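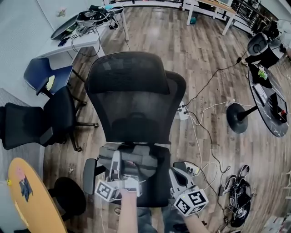

Figure 2. Black mesh office chair with headrest and lumbar cushion.

4.2 Notice periods and internal moves

The second part of the study considered how long staff waited between accepting an internal post and starting it. Records were supplied by Skinero, Jurent and Hemik, and covered 75 moves between departments. Moves within a single team were left out, as these seldom required a replacement to be found.

At Skinero and Jurent the releasing manager set the start date. At Hemik the date was fixed by the personnel office, and no move took longer than six weeks. Of the 75 employees, 34 reported that they had carried out duties from both posts during the waiting period, in most cases without a written agreement on how their hours should be divided.

Managers who lost a member of staff often described the process as unfair to their own department. Similar complaints were recorded in the earlier Kruger survey, although that work dealt only with retail branches. The effect of the delay on pay is taken up in Section 4.3.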